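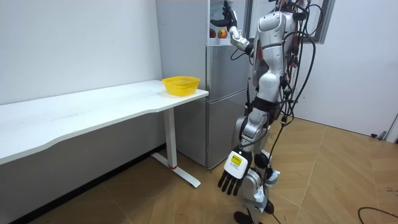 **Unit 2: Home Spaces / The Small Room with a Refrigerator**

*Course notes, Nadine Zein. Revised 2024-01-14.*

Welcome back! Last unit was all vocabulary, so this one gets to be fun. We're going to plan one small room, and the whole plan hangs on a refrigerator and a long desk. I love this kind of room. Everything you decide shows up right away, and a change that takes five minutes with a pencil can save years of bumping your hip on a corner.

Keep the opening photo next to you while you read. White walls, a stainless steel refrigerator against the back wall, a long white desk running down the left side, wood-patterned tile on the floor. It's a very common set of ingredients, and you've probably cooked, studied or eaten cereal at midnight in a room with the same ones.

## Start with the biggest thing

Beginners nearly always start with the desk, because a desk is where they picture themselves sitting. Start with the refrigerator! It's tall and deep, it needs an outlet, and it's miserable to move once it's full. Draw it first, in ink if you're brave.

Then draw its doors. A refrigerator split into an upper door and a lower door makes two separate demands on the floor, and people forget the second one. You stand for the upper door. You bend or crouch for the lower door, and a crouching person takes up more floor than a standing one. Draw both swings as quarter circles, then add a person for each. Where the two people overlap with anything else in your plan (a chair, a trash can, another door) mark an X.

Please check which way the doors are hinged before you draw. In the November session we had a beautiful plan for the Valtdale studio, really lovely line work, with every hinge on the wrong side. It opened straight into the wall.

## The desk next door

A long desk beside a refrigerator is a great pairing and a slightly dangerous one. It's great because you have a landing spot: groceries go down on the desk, the door opens, things go in. It's dangerous because that landing spot is also where somebody's laptop lives.

My favorite fix is to give the desk zones. The end closest to the refrigerator belongs to food and stays clear. The far end belongs to work. You don't need a divider — a tray at the food end is enough, and people respect a tray far more than they respect a rule. Try it at home this week and tell me how it goes.

Also think about the chair. A pushed-in chair is tiny and a pulled-out chair is huge. Plan for the huge one.

## Reach

Now for the part I get most excited about. Stand up, wherever you're reading this, and raise one hand as if you were getting something off the top of a refrigerator. Let the other one hang. Feel how your weight shifts? Your body needs room for that shift, and a good plan leaves it.

We use three bands in this course:

- **High:** above your shoulders. Light things, seldom needed.
- **Middle:** shoulder to hip. Daily things, and anything made of glass.
- **Low:** hip to floor. Heavy things, bulk bags, spare bottles.

Apply the bands to the desk and walls as well as to the refrigerator. The Akl worksheet in your packet has a blank side view for this. Use your own height when you fill it in! A plan drawn for an average person fits almost none of us.

## Floor and walls

Wood-patterned tile is a happy compromise near food. You get the warm look, and a spill wipes up. Look at which way the pattern runs in any room you measure, since long lines pull the eye along with them. In a small room I like them running the longer way, though Drakska (reading 6, the chapter on narrow rooms) argues for the opposite, and she makes a good case. Read it and disagree with one of us.

White walls bounce light around, and brushed silver picks up a bit of it too. If the whole room starts to feel chilly, add color in something you can swap out later, like a seat cushion or a dish towel.

## To do before next class

1. Measure one small room that has a refrigerator in it. Write down the width of the narrowest walkway.
2. Draw the plan on the Kunoria grid paper, one square to 6 inches.
3. Add both door swings and both people, standing and crouching.
4. Mark your food zone and your work zone on whatever flat surface you have.
5. List 8 items you keep in the room and give each one a band.

Rough drawings are very welcome. Erased lines and coffee rings are fine, and I'd much rather see a messy plan with true measurements than a tidy guess. Bring a tape measure too. We'll be swapping plans and checking each other's hinges.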